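Bonidstead, 9th December

The novel is finished, or at any rate it has stopped. It came to 1,385 pages in typescript, and my editor at Flinby Press would like it to come to fewer. I've been asked to supply an author bio of 100 words in the meantime, and so far the bio is the harder book.
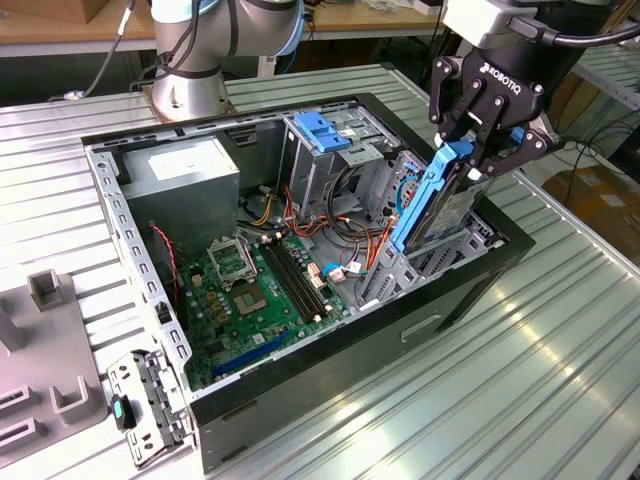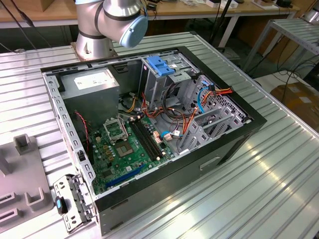
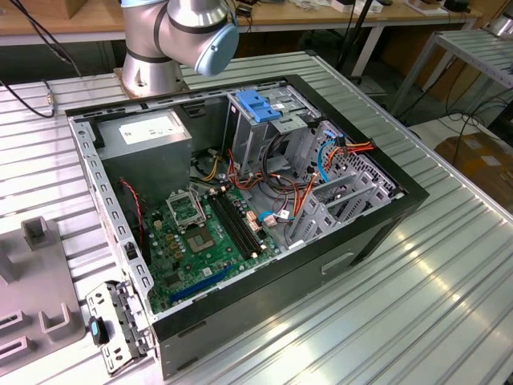

I have now written 7 versions of it. The first listed every magazine that ever printed a poem of mine, including Uleo, which folded one issue after I appeared in it (I'm told the two events were unrelated). The second mentioned my cats, and I don't have cats. By the fourth I'd decided to treat my life like that computer lying on its side with the cover off: look in, see what's there, write down the parts. There was a surprising amount of gray. A chapbook, a spell teaching night classes, an honorable mention for a sestina about plumbing.

The trouble is the third person. I can say "I wrote a long book about a ferry town called Sarıgül" with a straight face. As soon as I type "her work explores," I want to leave the room. Explores what? My heroine spends 100 pages waiting for a boat. The boat is late. That part tested well with my writing group, or they were being kind, or they skipped it.

Flinby wants the bio before the cuts, and the cuts before April. I've promised both. The current draft says that I live in Bonidstead and am at work on a second novel. One of those is true, and I've asked if they'll let me stop there.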